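Gripper misses the edge of dark cloth after finger swap

Posted in Arms & Grippers, February

I look after one small folding cell at a rental linen shop. Arm, two-finger gripper, wrist camera, wooden table. Since I swapped the fingers it misses the cloth edge on 2 out of 6 picks, only with navy. The Fulter dealer wants to sell me a new camera. I don't buy it. What would you check first?

Fuvosine

Recalibrate. Always works.

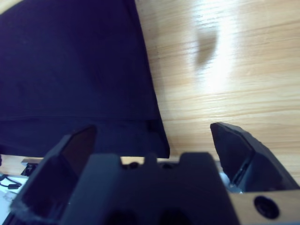 Lumbantobing

"Always works" is a big claim. Recalibrate to what, if the light is bad? Mine gives me a view like this with the fingers open, dark cloth on pale wood, and the glare on the tabletop washes the grain right out. There's a blurry gray smudge next to it too. I wouldn't trust any edge finder near that patch.

Move the lamp before you spend a cent. Then lock the exposure — auto will chase the cloth and blow out the wood. I went through 800 picks on my old settings before I admitted that.

After that, check that both fingers close on the center line. Swapped fingers can sit crooked, and the software has no idea.

Pestness

Agree on the lamp, not so sure about the exposure. Locking it made white towels worse for me. I'd look at the finger screws first. Two of my 4 were loose, and I'd have sworn they were tight.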